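4.2 Who the Preneck Street fund reached

The second question we carried into the fieldwork was a plain one, and residents had been asking it well before we arrived: once money finally comes to a neighborhood that has gone without it for so long, whose front doors does it stop at? In Suvthorpe the answer depends a good deal on which end of Preneck Street you happen to stand on, and we would like to take some time over the reasons, as they are easy to lose in a table.

The fund was set up to help small property owners repair older storefronts and the apartments above them. On paper, any owner along the corridor could apply. In practice, the application asked for a clear deed, a contractor's bid and proof of matching money, and those three papers sorted people long before any reviewer read a word of what they hoped to do. The families who had held on to their buildings through the lean years were often the very ones whose deeds were still in a grandparent's name. (One owner kept hers in a cookie tin, and was kind enough to bring it down to the kitchen table for us.) Newer owners, many of whom had bought through a lawyer in the last decade, tended to have everything in one folder.

We sent letters to 200 households and businesses within walking distance of the corridor, and followed these with long conversations, most of them in people's kitchens or in the back booth of the Grilden Bakery, where the owners let us stay well past closing. Carol Treloar and Iñaki Bustamante carried out the interviews on the east end. Derek Inskip and Ľubica Mikuš took the west end, and Ľubica also read through the old tax rolls, a job that took most of a winter and for which the rest of us remain grateful.

What came through most strongly was how much people cared about order. Residents did not mind a slow start nearly so much as they minded seeing the new plaza at the Zamfir lot go in before the roofs were fixed. "I like the plaza," a barber on the east end told us. "I eat my lunch there. But I eat it looking at a tarp." Several people said much the same thing in gentler words, and a few in stronger ones. Tenants, who could not apply to the fund at all, spoke mostly about rent, and about whether a repaired building would still be one they could afford to live in.

There were bright spots too, and it would be unfair to leave them out. Midway through the program, the city agreed to cover up to $2,000 in legal fees for owners who needed to clear a title. The sum is small beside the cost of a roof, yet owners brought it up again and again, usually before they mentioned the repair grants themselves. Stuart Whitlock, who had worked on housing programs elsewhere before joining our team, thought it the most useful line in the whole budget, and by the end of the interviews the rest of us had come round to his way of thinking. We return to title assistance in Section 5, where we compare Preneck Street with 2 earlier corridor programs in the same county.

We should add a word about timing. Our conversations began after the first grants had been announced and went on until the December before the last of them was paid, so what we heard was colored by waiting. Someone whose check was late in coming had good reason to be cross with the program, and the same person might speak of it quite differently now. We have tried to read the interviews with that in mind, and where two people in one household remembered events differently, we kept both accounts.

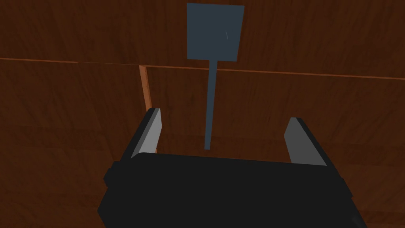
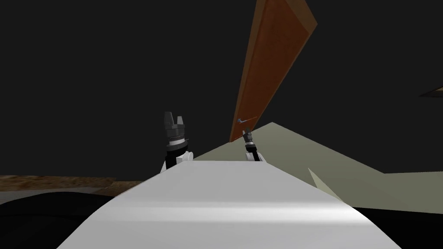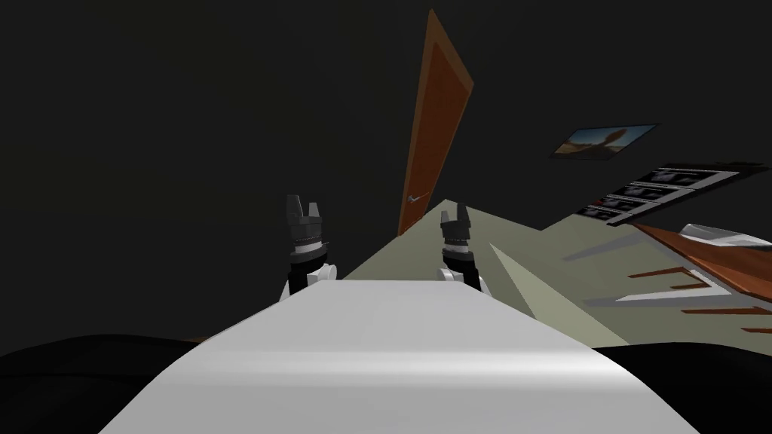

Figure 4. Simulated views with robot grippers.

4.3 Limits of the interview record

Most of the people we spoke with had lived or worked near the corridor for many years. Those who had already moved away were harder to find, and their side of the story is thinner here than we would like. Carol was able to reach a handful of former tenants by telephone, through cousins and old neighbors, and their accounts are set out together in the appendix.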